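Moisture first, finish last: a floor inspector on why planks fail

So-ying Hsiao has inspected wood floors for 22 years, most of them for the flooring distributor Gelari and the last several on her own. Her work begins when a floor has already gone wrong and the owner, the installer and the supplier each have a theory. She spoke with us on a Sunday afternoon between two reports, and began with the subject she considers most neglected.

"People buy a floor by color," Hsiao said. "I have never been called out over color. I get called out over water, and usually it is water that was in the slab before the planks arrived."

Wood takes up moisture from the air and from whatever lies beneath it, and it swells mostly across the grain. A plank that is wetter on its underside than on its face will cup, with the edges standing higher than the center. A plank that is wetter on its face will crown. Hsiao says crowning is often the result of sanding a cupped floor too early, before the boards have had time to flatten by themselves.

"You sand the high edges off, the board dries out, and now the middle is high. The second repair costs more than the first." 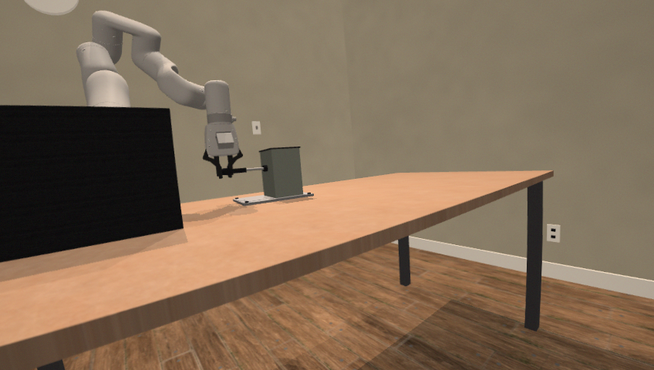
Simulated interior with a robot arm at a long wooden table.

Her inspection routine is slow. She records air temperature and relative humidity in each room, then takes meter readings across the floor and, where she can get to it, in the subfloor. In one recent job the report listed 324 readings. She plots them on a plan and looks for a gradient. A gradient that rises toward an outside wall suggests one source, and a patch in the middle of a room suggests another.

"A single reading tells you about one board," she said. "I want to know where the wet stops."

Concrete gives her the most trouble. A slab can look dry and feel dry at the surface while holding a good deal of water lower down. Once a floor covering goes over it, evaporation slows and the moisture evens out through the depth of the slab. The adhesive meets conditions that the surface never showed. Hsiao prefers a test with probes set in drilled holes, left to settle before anyone reads them. In one building, a former warehouse being converted to apartments under the name Wurkia, a probe near the loading entrance read 87 percent relative humidity. The contractor had planned to glue down that week.

"He waited. He was not happy to wait, and I understand that, he had a crew booked. But the adhesive data sheet had a limit on it and we were over the limit. There isn't much to discuss after that."
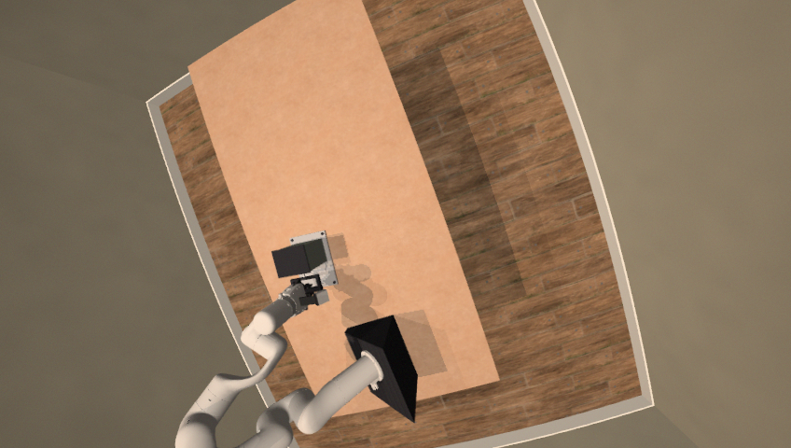
Not every installer accepts the emphasis on testing. Tin-yau Leung argued, when we put Hsiao's view to him, that most failures he has repaired had nothing to do with the slab. "It's the gap at the wall," he said. "They run the planks tight because it looks neat, and the first humid summer the floor has nowhere to go." He added that he would take a careful installer with a cheap meter over a careless one with a full set of probes.

Hsiao does not dispute the point about gaps. A floating floor needs clearance around its whole perimeter, and also at pipes, door frames and columns. The baseboard covers the clearance and should be fastened to the wall, never down through the planks. She has found kitchen islands screwed through floating floors, which pins them as firmly as a tight edge would.

"Tin-yau and I agree on more than he lets on," she said. "He sees the houses. I see more of the commercial jobs, and those are mostly on concrete."
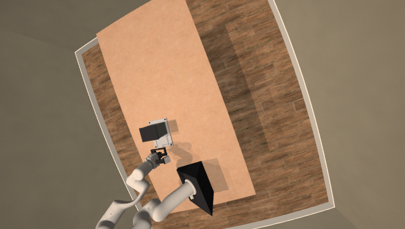

Stagger is another item on her list. End joints in neighboring rows should be offset by the distance the manufacturer specifies, and the offset should not repeat in a visible pattern. When joints line up too closely the floor can open along them – she calls these H-joints – and on click-lock products the locking edge carries load it was not designed for. On one floor of 191 square meters she found the same three plank lengths repeated in the same order from wall to wall.

"That was somebody working fast and opening one box at a time. Open four boxes. Mix them. You get better color distribution too, if color is what you care about."

She is less strict about acclimation than many of her colleagues. The old rule of leaving boxes in a room for a fixed number of days says nothing about the condition of the room. Boards stored in a building with wet plaster and no heating will acclimate to wet plaster and no heating. What matters to her is the difference in moisture content between the planks and the subfloor, and whether the building has reached the conditions in which it will be used.
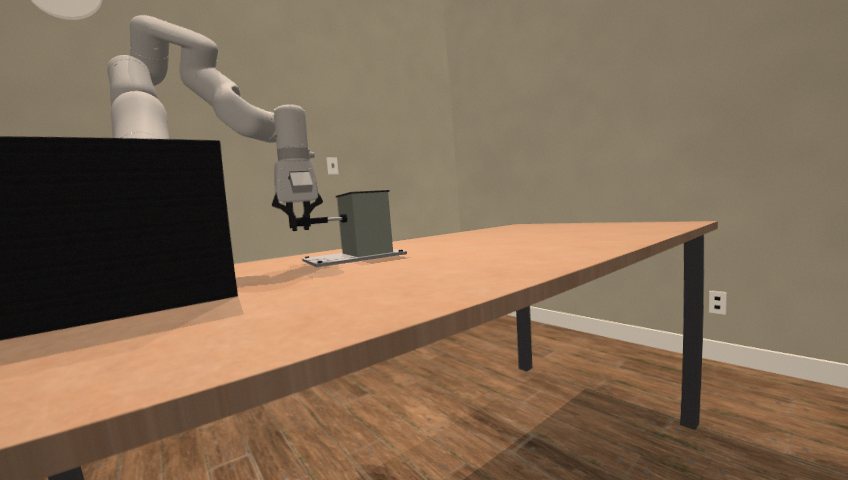
Cleaning comes up in nearly every dispute, and Hsiao treats it with some caution. Owners rarely describe their own mopping as wet. She looks for swelling at the bevels, residue in the joints and a difference between open areas and the areas under rugs. Steam mops she advises against for most wood products. If the product warranty excludes them, she quotes the clause in her report and leaves it there.

Asked what she would change about the trade, she returned to paperwork. Readings should be dated, tied to a location on a plan and handed to the owner with the warranty. Most of the files she receives contain an invoice and a leaflet.

"If there is a number from before the floor went down, my report takes an afternoon," Hsiao said. "Without it I am working backward, and I have to say so on page one."

Her next report concerns an engineered oak floor with cupping along one hallway. She had the plan open on the desk, with the readings filled in as far as the bathroom door.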